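Masking the arm out of bin images before grasp planning

Updated 2 Sep 2021. Applies to Tidari 2 and later.

With a fixed camera, the arm sits between the lens and the bin for much of every cycle. If those pixels reach the planner, it will propose grasps on the wrist, the cables or the gripper fingers. The steps below remove them using the joint state and a padded model of the arm.

You need a calibrated camera, a joint state topic and a URDF with collision meshes. The commands assume the Nakus driver, but any driver that stamps its messages at source will do.

Step 1. Check the clocks. Run

tidari sync check --camera bin_cam --joints /joint_states

and read the median offset. Anything above 30 ms will show as a mask that trails the arm during fast moves. Correct the offset in sync.yaml before going on; padding will hide the fault at low speed only.

Step 2. Render the mask. Set mask.source to urdf and start the node. The silhouette should cover the rigid links to within a few pixels at every pose in the test sequence. If it is right at one pose and wrong at another, suspect the hand-eye calibration. 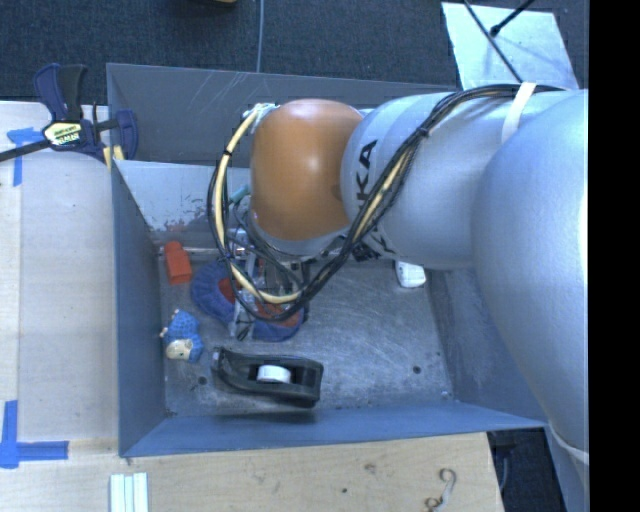
Step 3. Add the cables. A URDF normally leaves them out, and a loop at the wrist changes shape with every rotation of the last joint. Attach a capsule to the wrist link in extras.yaml:

link: wrist_3
shape: capsule
radius_mm: 62
on_joint: follow

Sweep the last joint through its full range and widen the capsule until no cable pixels are left outside it. Expect to lose some of the bin floor – this is acceptable, as the planner treats masked pixels as unknown and will not place a grasp there.

Step 4. Fill from memory. Set fill.mode to last_clear. Masked pixels then take their depth from the most recent image in which they were visible. Clear the buffer whenever the gripper closes, or the planner will go on seeing objects that have moved.

Step 5. Replay. The Bornow log set holds 636 cycles and can be run with

tidari replay bornow --report mask

The report lists every proposal that falls on the arm. The count should be zero. Where it is not, open the cycle and look at the timestamp first, then the capsule.

Known issue: the Lindemann viewer draws the mask one frame late. The published mask is correct. A fix is due in the December release.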